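Flikurau Community Help
Home Topics Rooms & Buildings Ask Members Log in
Reading time: 4 minutes

Setting up a shared workroom: glare from a big window, empty cubbies, and where to put the water dispenser

Plastness

We have taken on a room in an old works building and I have been given the job of getting it into a usable state before December. It is a decent size. One wall is red brick, the ceiling is white corrugated metal with the ribs showing, and most of the back wall is a large window in dark metal frames with lots of panes. We have a light grey table to work at and a white open shelving unit with square cubbies standing against the brick.

There are three things I would like help with.

First, the light. The window has a white roller blind which we pull partway down. With it up, there is a bright patch on the tabletop and people complain. With it right down, the room feels closed in and we lose the view of the trees. The fluorescent fitting on the ceiling is on all day either way.

Second, storage. Most of the cubbies are empty, and yet everything people bring in ends up along the windowsill and the counter under the window. Bottles, bags, small boxes, the bin. I have asked people to use the shelves and it lasts until Thursday.

Third, the water dispenser. It is the sort with a big bottle on top and it stands in the same row as everything else by the window. I am not keen on it there but I don't know where else it would go. We have a total of 1,000 to spend on the room, and the blind people have already quoted 1,779 for replacing the whole lot, so that is out.
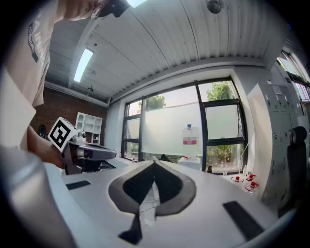
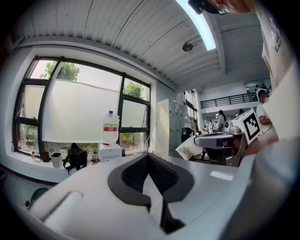 We rent, so I can't drill into the brick without asking. The landlord is reasonable but slow. Sockets are all on the brick side, if that matters for the table. I would sooner move things than buy things.

Has anyone sorted out a room like this on a small budget?

Oratile Visser

I looked after a studio with a window that size for several years, so I'll go through your points in order.

Light: leave the blind alone and turn the table. If the long side runs at right angles to the window, the daylight comes in from the side and people are neither facing it nor sitting with their backs to it. Try it for a week before you spend anything. Mark the old position on the floor with masking tape so you can put it back. If there is still a patch of glare on the top, a plain matt cloth or a few large desk mats will take most of it away. A pale smooth table reflects more than people expect.

If that isn't enough, ask for a quote on film for the lower panes only. It is cheaper than blinds and you keep the trees. Check with the landlord first, as some window glass can crack under the wrong film. Get the supplier to say in writing that it suits the glass you have.

You could also see whether the ceiling light can be turned off during the day. White ribbed metal throws a good deal of daylight back down. In our place we only put the lights on after three in the afternoon in winter.

Storage: people put things down where they come to a stop. If the door is nearer to the window than to the shelves, the sill will win every time. Can you move the cubbies nearer the door? If they have to stay where they are, give each person a square with their name on it and keep the lowest row for bags, which are what take up the room on a counter. Hooks would be better for rucksacks, but a freestanding coat rail does the same work and needs no drilling.

Then clear the sill completely. If you leave two things on it you will have 12 by the end of the week.

Bin: put it on the floor at the end of the table. It shouldn't be up among bottles people drink from.

Water: I would move it out of the sun. Bottled water is meant to be kept somewhere cool and shaded, and the supplier's leaflet will tell you the same. Against the brick would do, provided it is near a socket if yours is a plug-in one, and you leave a gap behind it. Don't run an extension lead across the floor to it. Keep a tray or mat under the tap, and keep it well away from anything electrical.

Whatever you do, measure the shelving before you shift it. Ours went through the door with a finger's width to spare and we had to take the back off.

Shehu

Just get a bigger table, then nobody needs the windowsill. We paid 2,000 for ours but it was oak.

Lultum

Agree about turning the table. I wouldn't bother with names on the cubbies, ours peeled off and people used any square they liked, which was fine. Boxes that fit the squares helped more. Buy one first and try it, because ours were sold as the right size and stuck out at the front.

For the blind, have you tried stopping it a bit lower in the morning and putting a mark on the chain? Ours had a dab of nail varnish on it. Saved a lot of arguing.

We use cookies to remember your settings and to see which pages are read. Accept Manage choices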